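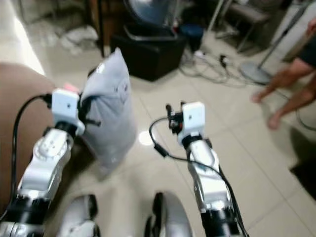 Ruaridh McIver would put the word "helper" in the bin until a robot has tidied a room that it hasn't seen before, with the family still in it. He has said so at most meetings of the Hemlow student robotics club, and the club has agreed to say it in public too.

**Hemlow students to enter the Prarkura home-tidying contest, and make no promises**

HEMLOW, November 29, 2019 - The student robotics club at Hemlow College will enter its two-armed robot project, Plumar, in the Prarkura contest next May. The contest asks student teams to have a robot pick soft household things up off the furniture and put them where they belong. The club thinks that this is a fair test. It's less sure that anybody's robot, its own included, is ready for it.

Plumar has been running since last year with nine members and a budget of £2,000. Most of that has gone on spare parts and cables. The students chose to practise in a furnished room with a tiled floor, after a term at a bare workbench produced good-looking results that meant very little. On the bench, each object lay flat under the same lamp. A sofa has a rounded arm, and soft things slump over it or slide down into the gap by the cushion.

In the first round of practice the club logged 347 attempts at lifting a soft object off a seat. It isn't giving out a success rate. The members couldn't agree on what to count as a success, and a figure that depends on who was holding the clipboard isn't worth printing. Some wanted any lift at all to count. Others wanted the object to end up in the right place, the right way up, with no one having nudged it first.
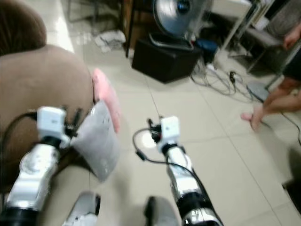

Jussara Lopes asked why anyone would wait for a machine to move one soft toy when a six-year-old can be bribed to clear the lot. The club has no good reply to that at present. A person is quicker, cheaper and better at noticing when something is about to fall.

What the students can say is that soft things are hard, and that they know more about why than they did a year ago. A box keeps its shape when you squeeze it. A plush toy doesn't. Its outline changes as soon as the fingers close, so a plan made from the first look is already out of date. Grip at the edge and the thing swings about. Grip too deep and you may take a fold of the sofa cover with it.
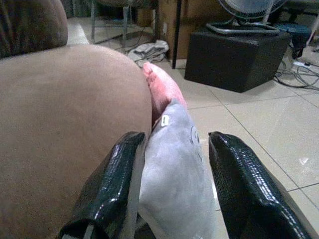

Surface matters as well. Smooth fabric behaves differently from fleece, and both behave differently again when they're pressed against upholstery that has a bit of a pile to it. The club started out thinking that a firmer squeeze would sort most of this. It now thinks that where the fingers land matters more, though the log is too thin to prove it and the members would rather say "thinks" than "has shown".

There is also the matter of the second arm. Two arms sound like twice the robot. In practice they bring twice the cabling and a fair amount of waiting, as one holds still while the other does the job. Some members would like to enter with one arm and be done with it. The vote was close - the second arm stays for now, on the condition that it's doing something useful by the end of winter.

Visitors to the Guérin Hall open evening will be shown failed attempts along with the good ones, at normal speed. The club has asked other teams to do likewise with their contest films. So far it's had one polite refusal and a lot of silence.
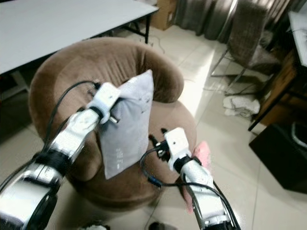

Will Plumar be able to tidy a living room by May?

The club doesn't expect it to. The aim is for it to move one soft object from a chair to a chosen spot, several times running, without a student stepping in. Clearing a whole room is a much bigger job and the club has no date for it.

The project log, which now runs to almost 2,000 lines, will be open to read at the hall on the night. Bad handwriting has been left as it was. Schools and other clubs that would like a copy should ask at the Hemlow College front desk and mention Plumar by name.

ENDS

**Notes for editors:** Please don't call Plumar a "robot butler". The club will speak to reporters by appointment. Live demonstrations can be requested but may not work.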